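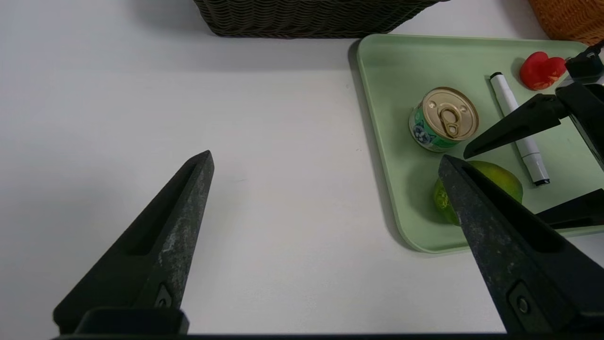

Prollau's support desk replied to our draft that the Cedach kit was never meant for loose bin picking, and that grip force should be set per item before any sorting job. We did that. The numbers below are with their settings loaded.

The Cedach is a two-arm sorting package, sold with Baumgart's planning software and a one-year license. We ran 2174 transfers over eight days. Of these, 1723 finished without operator input.

We use cookies to remember your preferences. Accept | Manage settings

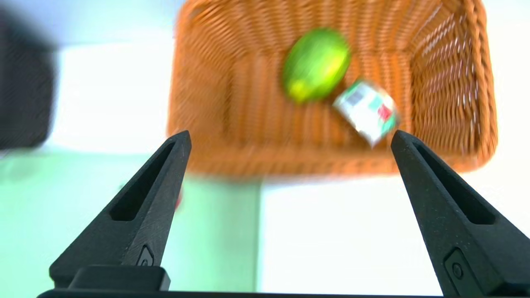 Most of the remaining transfers were stopped by the planner, which pauses when its confidence in a grasp drops below a fixed threshold. The threshold can't be edited from the main menu. Mixed contents make the pauses more frequent. A green fruit next to a small printed package in one basket calls for two different grip settings, and the software takes around 8 seconds to switch between them. Zillholm's older controller has the same delay.

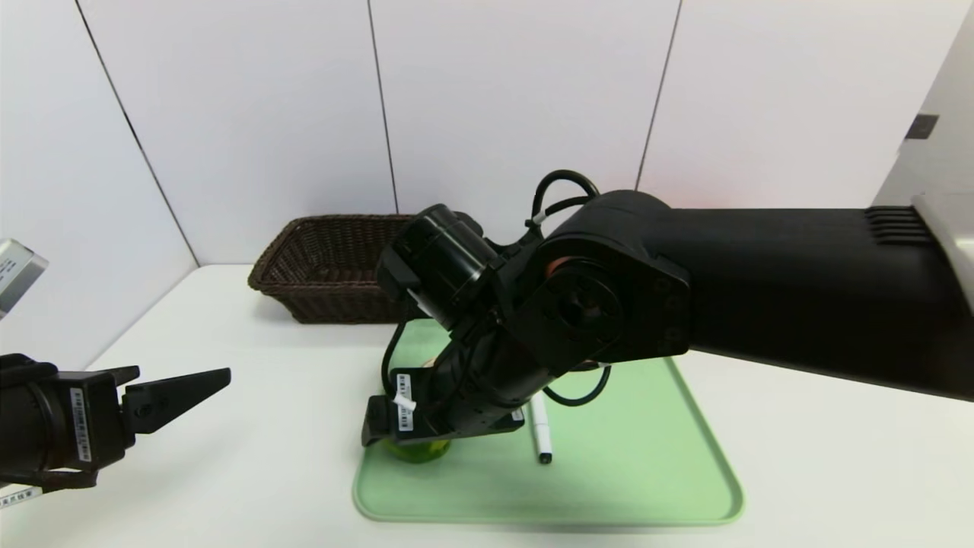
Both arms over the table, with the tray on the right arm's side.

Calibration is manual and took us most of a Friday. The arms share a single work zone, and the planner locks it for one arm at a time unless the zone is split by hand. After splitting, we logged 163 arm-to-arm holds, all cleared automatically.

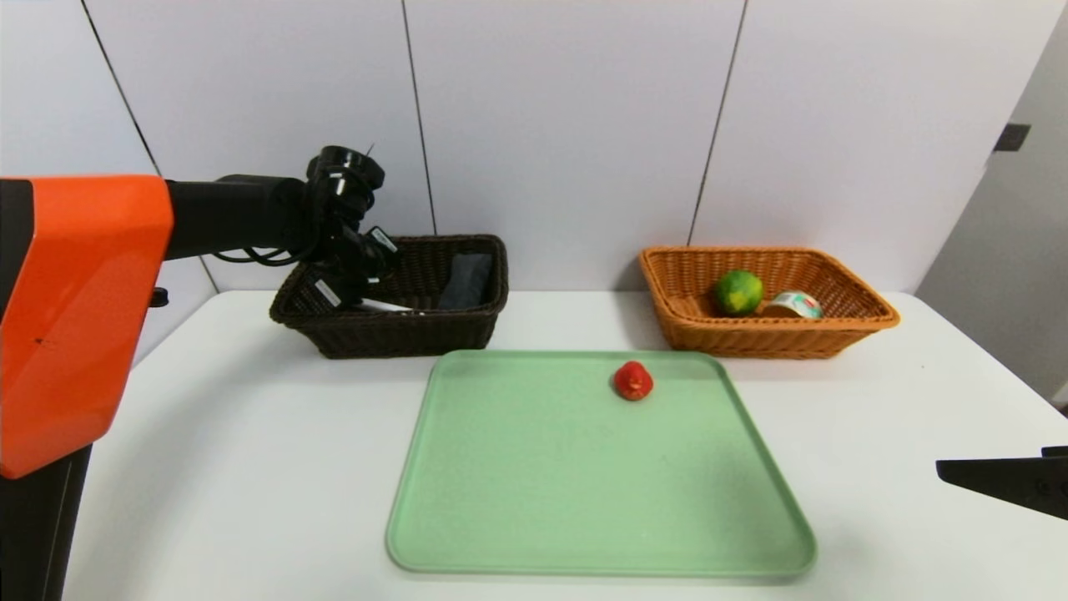 Cable routing is the weakest part of the hardware manual, with one diagram for both arms and no minimum bend radius. We would want that figure before committing to long shifts. The thin cables loop below the arm segment and back to the wrist of the gripper, so slack has to be checked at full reach over a basket. Replacement cable sets are sold only in pairs.

Recommended for light mixed sorting with an operator nearby. Firmware updates are included for the license term.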